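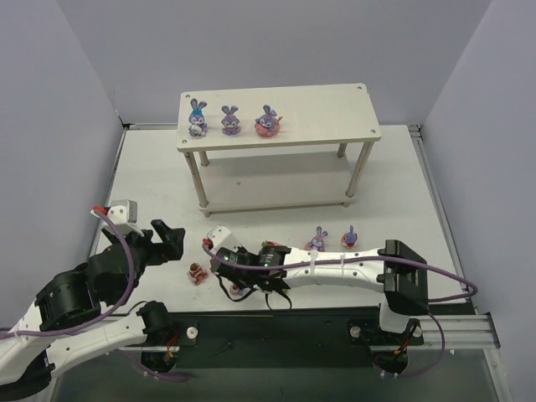
Staging, in residential real estate, is the practice of furnishing and decorating a home before it is offered for sale, with the aim of getting a higher price, a faster sale or both. It ranges from clearing kitchen counters to filling an empty house with rented furniture, and it extends to small accessories: a white two-tier shelf with three purple bunny figurines lined up along the top is the kind of thing that turns up in a room presented to buyers as a nursery. Sellers, agents and staging firms commonly describe staging as an investment. The evidence for that description is thinner than its frequent repetition suggests.

Types of staging

Occupied staging uses the seller's own belongings. A stager walks through the house, marks what should be stored, and rearranges the rest. The seller usually pays a consultation fee and does the lifting.

Vacant staging brings furniture into an empty property under a rental contract. Contracts normally run for a fixed first period and then renew monthly. A house that sells slowly therefore costs more to stage than one that sells quickly, a point that is easy to miss in the sales literature.

Virtual staging adds furniture to listing photographs by computer. It is far cheaper than moving real furniture. Critics object that buyers who visit after seeing such photographs find bare rooms, sometimes smaller than they had pictured, and many listing services ask that the altered pictures be labeled. How closely the labels are checked varies.

Claims about price

The usual claim is that a staged home sells for more than an unstaged one. Figures offered in support tend to come from three kinds of source: surveys of agents, case lists kept by staging firms, and comparisons of asking and closing prices. Each has problems.

Agent surveys record opinion. An agent asked whether staging raised the price of a house has no second, identical, unstaged house to compare it with. Agents who recommended the expense also have some reason to believe it worked.

Case lists are chosen by the firms that publish them. The firm Ivow, which rents furniture for vacant houses, advertises a list of 70 homes under the heading "Proven Results." The list gives the number of days each home spent on the market after staging. It does not say how many other homes the firm staged over the same period, or how long those took to sell. Without these numbers the list shows that some staged homes sold quickly, which was never in dispute.

Comparisons of asking and closing prices look firmer but can mislead as well. A home that closes above its asking price may have been underpriced on purpose to attract several offers. Staged homes are also more likely to have been painted, repaired and professionally photographed, and their sellers are more likely to have had money to spend before listing. Any of these could account for a difference that is then credited to the sofa.

The Menitz comparison

One of the few attempts to separate staging from other preparation took place at Menitz, a townhouse development in which the units share a floor plan. The developer, Bernero, staged 30 unsold units and left the others empty, with the same paint and the same photographer used throughout. The staged units went under contract roughly 2 weeks sooner on average. The difference in closing price was small and disappeared once corner units, which had been staged more often, were taken out.

The comparison is cited by both sides. Staging firms quote the shorter time on the market. Skeptics quote the price result, and point out that the developer's sales office also opened the staged units first and showed them more often. The developer's summary does not address this, and the showing records were not released. New townhouses are also a poor guide to older detached houses, where an awkward room may benefit more from furniture that suggests a use for it.

Costs and who bears them

The seller ordinarily pays, either directly or through a deduction at closing. Some agents include a consultation in their commission. In the second arrangement the service is often called free, although the commission is paid out of the sale proceeds in the usual way.

Rental contracts may also hold the seller responsible for damage, early removal and delivery to upper floors. The listing service Iyamu added a page on these terms to its seller guide in May, after complaints about renewal charges. The page advises sellers to ask for the full cost of a sale that takes twice as long as expected. It makes no estimate of what staging is likely to return.

Disclosure and criticism

Staging is generally treated as ordinary presentation. Trouble arises when furnishings hide defects, such as a rug laid over damaged flooring or a tall bookcase in front of a stained wall. Whether this amounts to concealment depends on local law and on what the seller knew and disclosed.

A milder complaint concerns scale. Undersized beds and narrow tables make rooms look larger, and buyers who rely on the impression may find their own furniture does not fit. Buyers' guides recommend measuring each room and checking it against the floor plan.

See also: Asking price; Days on market; Listing photography; Open house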